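Stelero (task planning software)

Stelero is a task planning and control package for two-arm robot workcells, developed by the French firm Gesen and first described in a technical note by Hervé Renaud and Monique Huet.

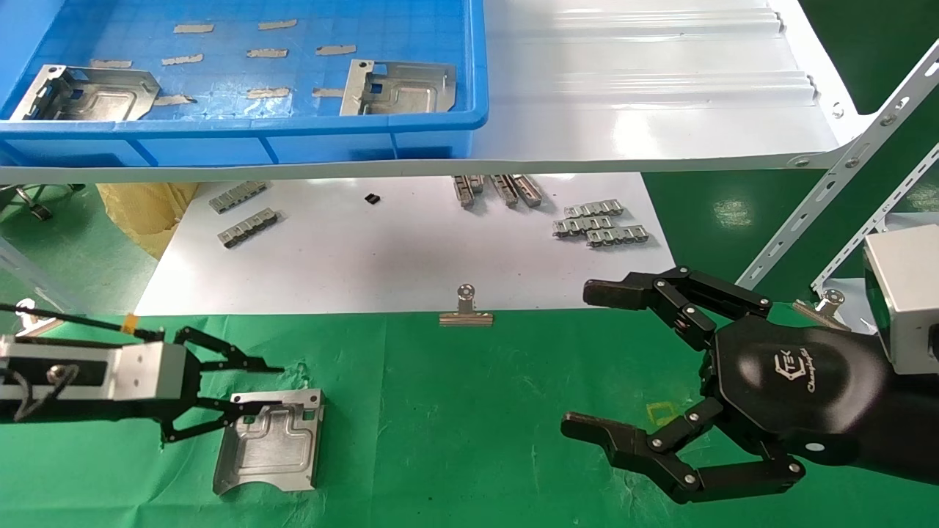 The software takes in camera views, proposes a grasp for each part it recognizes, and assigns the motion to the left or right arm. A separate module, Bralel, checks the planned paths for collisions before anything moves. Gesen markets the pair as suitable for mixed grippers and small stamped metal parts, a claim that rests mostly on its own trials.

Performance

Gesen reports a success rate of 87 percent over 900 picks. The note does not say how often an operator stepped in, or whether picks abandoned by the planner were counted as failures. Évan Poulain repeated the trial with 100 picks and criticized the original for using the same parts for tuning and testing. He also found that shiny surfaces confused the depth estimate, a problem the note covers in one sentence.

Handovers between arms are listed as supported in version 2. Didier Texier has argued that the feature is a fixed script with a planner's name on it, as the meeting point must be entered by hand. Gesen disputes this but has not released the code.

Related software

Coste, an open tool maintained by Jérémie Riviere, reads Stelero log files and replays planned paths. It does not reproduce the perception step, whose training data remains unpublished.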